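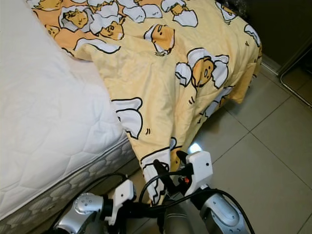 Comforter keeps sliding off a quilted protector — fixes that don't involve pins?

quiltside_m
Posted July 18, 2021

Guest bed, full size. White quilted mattress protector with the diamond stitching, and a printed polyester comforter on top (yellow, the Gudetama one, picked by the main user of the room). The comforter creeps toward one side and the foot over the course of a night. By morning half of it is hanging and half of the protector is bare.

Already tried: tucking the foot end. It holds until the first time somebody turns over. I also tried two clip-on suspenders from Skoreo. They grip the protector fine but leave dents in the comforter fill, and one clip has lost its rubber pad.

I would like to avoid sewing anything to the comforter. It gets washed every few weeks and has to fit in a home machine.

drumcycle
Is there a flat sheet between the two? You don't mention one. Polyester shell straight on a quilted polyester top is a slippery pair. A cotton flat sheet, tucked at the foot only, gave me most of the fix for $0.

quiltside_m
No flat sheet. The bed is used mostly for naps and reading, so it gets a protector, a comforter and whatever pillow is around.

hemline89
I disagree that the sheet is the main thing. Comforters slide when the overhang is uneven. More fabric past the edge on one side means more weight pulling on that side, and every movement adds to it. Measure the drop left and right before you buy anything. Mine was off by 5 inches and I had been blaming the fabric since December.

drumcycle
Even overhang helps at the start of the night. It does nothing about friction once somebody kicks. Both of us can be right, but the sheet is free.

tarn_b
Protector question. Is it the strap kind or the full-skirt kind? I had a Drakik with corner straps and the protector itself was moving, comforter riding along on top. Replaced it with a deep-pocket one from the Plindstead outlet and the problem went down by a lot. Push the top with a flat hand near the middle. If the stitching lines shift against the side panel, it's the protector.

quiltside_m
Did the hand test. Top moves less than an inch. Overhang was worse than I thought, longer on the side away from the wall. I have pulled the comforter back toward the head and far side for now and left the near part of the bed open. A book and a fuzzy pink pillow can stay out on the protector that way without being buried every time the comforter is straightened. 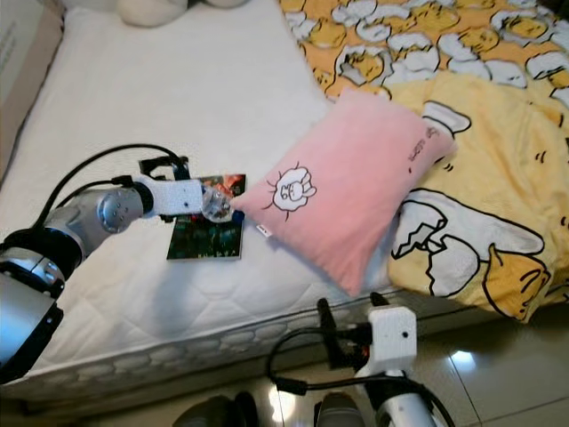

hemline89 would still square it up fully at night. Folding it back to one end is fine for daytime, but a folded comforter put down in a hurry ends up crooked, and then you are back to the uneven drop. Mark the center of the foot edge with a safety-colored thread, one stitch, through the seam allowance only. It survives washing.

quiltside_m
One stitch I can live with.

tarn_b
Also check the wash. Fabric softener on both layers makes this worse. I stopped using it on bedding and the difference was noticeable after 2 washes.

gyori_linen
We sell a non-slip underlay at Győri, item 324, if the sheet doesn't do it. It's an open mesh, cut to size with scissors. Do not put it in the dryer.

drumcycle
Mesh under a comforter is not pleasant to lie on. I'd put that last on the list.

gyori_linen
It goes at the foot third only, below where most people's knees are.

quiltside_m
Order of work, then: no softener, center stitch, cotton flat sheet tucked at the foot. Mesh after that if needed. Will post the overhang numbers once it has been through a week of use.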